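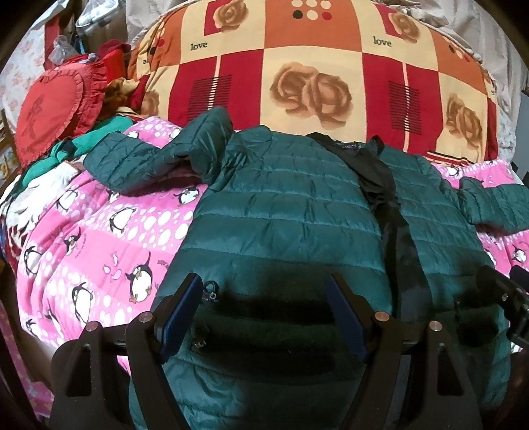

4.2 Clothing, bulk and the use of flotation vests

In the previous section we described how the skippers in Kalberg and Lowther speak about the risk of falling overboard. In the present section we look at a smaller matter, which came up in the interviews much more often than we had expected: what the crew wear under the vest, and how this influences the decision to wear the vest at all.

The questionnaire was given to 147 persons working on boats under twelve meters in the two harbors. We received 104 forms that could be used. Of these, 71 came from Kalberg, where the fleet is bigger and where the cooperative allowed us to hand out the forms together with the landing slips. The distribution between the harbors is therefore not equal, and we do not make statistical comparisons between them in this section. Lộc Quan made all the interviews in Lowther, and Vesna Stojanović made those in Kalberg.

Most of the crew described their clothing in layers. Closest to the body is a wool or synthetic undershirt, then a sweater, then in the cold months a padded jacket, and finally the oilskin. Quilted jackets of the ordinary kind, with channels running across the body (Figure 2), are bought in normal clothing stores and are not made for work at sea. The respondents like them for the low price and the low weight. Several deckhands said that they own a proper thermal suit but leave it in the car, as it is too warm when the hauling starts.

Figure 2. Quilted jacket, laid flat with the front side up.

The vest has to be closed over all these layers, or between them. At the time of the study the vest in use in both harbors was the Wiltis, an inflatable model with a waist belt and a single buckle. The belt can be adjusted, but the adjustment is made with two hands and is difficult with gloves. A crew member who has set the belt in June will find in winter that it does not close over the padding. What happens next depends on the person. Some loosen the belt once and keep it loose for the whole year, and then the vest sits badly over a thin sweater. Others put the vest on before the padded jacket, so that the jacket and oilskin cover it. Others again stop using it until spring.

The second habit, with the vest under other clothing, deserves more attention than it gets in the safety material we collected. An inflatable vest needs free space in order to open. If it inflates under a closed oilskin, it can press on the chest, and the chambers may not reach their full form around the neck. The instruction sheet for the vest says clearly that it must be the outer layer. Even so, the skippers who used it in this way believed that they followed the rule, and in the strict sense they did wear a vest on board. One man from Lowther answered like this:

"The rule says wear it. I wear it. If I put it outside, it catches on the net and then I am in the water because of the vest."

The fear of catching is common among those who work with gill nets - much less among those who fish with pots. We return to this difference in section 4.3, where the deck layout is discussed.

There is also a question of who buys the clothing. On family boats the vests were often purchased by the owner, in one size, while the jackets were bought by each person separately. The two purchases are never considered together. A supplier in Kalberg, Fuvix, lets customers try the vest in the store, but the fitting is normally done over a shirt or a light sweater. We asked whether customers bring their winter clothes for the fitting, and the answer was that it happens seldom.

Our material has clear limits here. The answers about wearing are reported by the crew themselves, and we were on board only on calm days, when the skippers had agreed to our visit. It is likely that some respondents described a better practice than the one they follow when they are alone. We also did not measure the thickness of the clothing, and so we cannot say at which point the belt stops closing.

A fitting in full winter clothing, repeated when the season changes, would be a simple measure to test. It requires little money, but it requires that somebody in the harbor takes the responsibility for it. In Lowther the harbor office was positive to the idea when we presented it. In Kalberg the cooperative wished first to see how the owners of the smallest boats would respond, and their answer had not arrived when this text was finished.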